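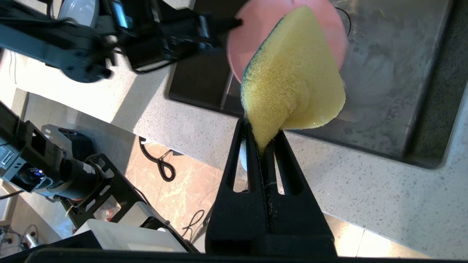 How many arms does the Clandora kit need for washing-up work?

Two. One arm presents the dish over the basin and the other works the sponge, so the single-arm package isn't offered with the sink task set.

Clandora Two-Arm Kit, Sink Configuration

Supplied by Hudow. Prices exclude GST and freight.

The Clandora is a bench-height two-arm manipulation kit for labs and teaching workshops developing household tasks. The sink configuration adds wrist cameras, slotted two-finger grippers and the Sultana task software to the standard base. It is sold for development and research. It is not a domestic appliance and carries no certification for unattended use in a home.

Gripper

Parallel two-finger, electric, black finish. The fingers have open cut-outs along their length to reduce mass at the wrist and to let the camera see past them. Finger force is set in software on a scale of 0 to 200. The default sponge profile uses 60, enough to hold ordinary cellulose or foam at the fingertips while it is pushed against a curved surface. Higher values fold the sponge and shrink the contact area. Crockery has its own profile with a slower close.

Fingers are replaceable as a pair with a 2.5 mm hex key. Wipe them down after each session. Crumbs and foam particles collect on the inner faces and will eventually affect the zero position.

Wrist camera

Fixed focus, colour, mounted behind the gripper and angled toward the fingertips. The lens position is set at the factory. If the mount is disturbed, run the calibration routine before recording again.

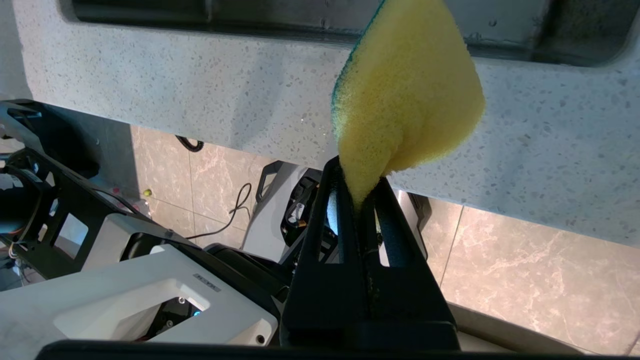 Can the sponge be swapped for a brush or cloth?

A brush with a straight handle works with the standard fingers and the supplied brush profile. Cloths need the wide finger set, sold separately, and a new set of demonstrations.

Sultana task software

Sultana handles teleoperation, recording and playback. The sink task set ships with 387 demonstrations covering bowls, mugs and side plates, recorded in stainless steel basins. Customers with ceramic or composite sinks should plan to record their own. Files are stored locally and can be exported in the open Ceneo format.

Installation

Position the base so both arms reach the basin floor with the elbows bent. Route cables clear of the arm sweep and keep the controller and power supply off any surface likely to get wet. The arms are splash resistant from the wrist forward only. The joints behind the wrist must be kept dry.

Allow about 3 hours for first set-up, including calibration. An emergency stop is supplied and must be within the operator's reach.

Pricing

Finger and mount set, sink configuration: $3,311. Arms, base and controller are quoted on application. The Sultana licence is perpetual for the version supplied, with updates to the following September included.

Warranty is 12 months, return to base. Gripper fingers and cables are treated as consumables.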